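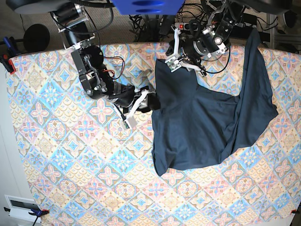 Navy shirt on the patterned tablecloth

April 16, 2023

Went to the open meeting about the Birkulside rail yard after all. I had told myself I wouldn't. The last one ran past ten and ended with a man reading out his own poem about freight.

The news, if it is news, is that the college wants the old engine shed for a training campus. Rail repair, signal work, some kind of course in battery trains that Lingyun Tang from the college described for a long time without once saying who would teach it. There were boards on easels. On the boards there were trees. I have walked past that yard for most of my adult life and I have never seen a tree there, and the ground is cinders and oil down to who knows where, so I wrote "trees??" on the back of the agenda and underlined it.

Joler is the developer. Their person was Thulani Sibiya, good suit, good voice, very patient with the microphone. He said the campus would take 1,080 students "at full build." I asked what it would take at first build. He said that was a great question. Then he answered a different one, about parking. Mbali leaned over and whispered that I should ask again, and I did, and he said the phasing was still being worked through with partners. So I don't know. I don't think he does either.

To be fair to him (I'm trying), the shed itself would be kept. The brick gets cleaned, the roof gets replaced, the big doors at the north end become windows. Refilwe Mthembu spoke for the retired yard workers and she was the best thing all evening. She said her father had worked under that roof and that she didn't care what they called the building as long as somebody in it was learning to fix something. People clapped. I clapped. Then she asked if the seven tracks at the south end were staying, because you can't train anybody on rail without rail, and Sibiya looked at his colleague, and his colleague looked at the board with the trees.

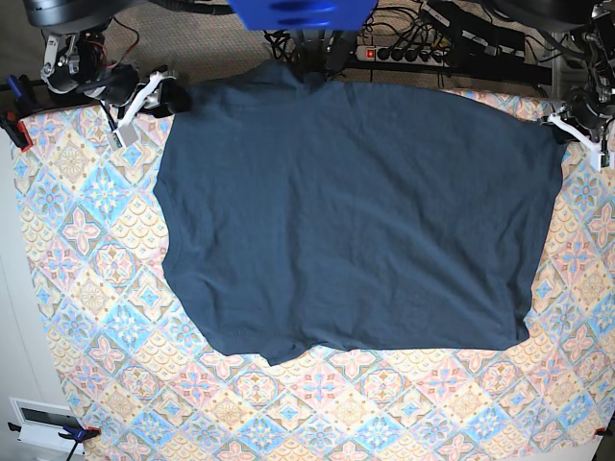

Three of the tracks are staying, it came out eventually. The rest go under housing. I had read the whole plan twice and missed that, which annoys me. It's on a map in the appendix in a gray so pale you'd take it for a smudge. The word "campus" is on every page. The word "apartments" is in the appendix. I suppose both things can be true and the town does need places to live, but I'd like to be told it straight, at the front, in black ink.

Melati Wijaya from the paper was two rows ahead, typing the whole time. I'll be curious what she makes of it. Her piece on the Skurndale terminal had everything in it and still read like a brochure, so I'm not holding my breath. That project was going to have a school in it too. It has a coffee place and a locked room with a sign.

Mbali says I've become impossible and that I'd have complained about the first railroad. Maybe. I'd have asked who was paying, anyway. We argued about it all the way home. Her view is that a half-size campus is still better than pigeons. Mine is that they get the land cheap on the strength of the full-size one. She said, "So go and say that." I said I had been going to, but they'd closed the questions. She gave me a look, because we both know I was busy putting my coat on.

Things I want to find out before the council vote:

Who signs the lease on the shed, the college or Joler. Lingyun Tang said "we" every time and I couldn't tell who we was.

What happens if the college pulls out. There must be a clause. If there isn't a clause, that's my answer.

Whether Zwane is still doing the soil tests. Their trucks were at the gate in the winter and then they weren't, and no report that I can find.
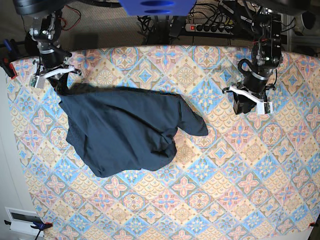

When the spur to the south gate closes. One board said five years, the handout says "in due course."

Later. Found the handout from the first meeting, in the drawer with the takeout menus. It has the same shed, same windows and same trees, but the south end is drawn with all its tracks in and a little red engine on one of them. I've put the two side by side in the folder. Will call Refilwe tomorrow and see if she kept hers.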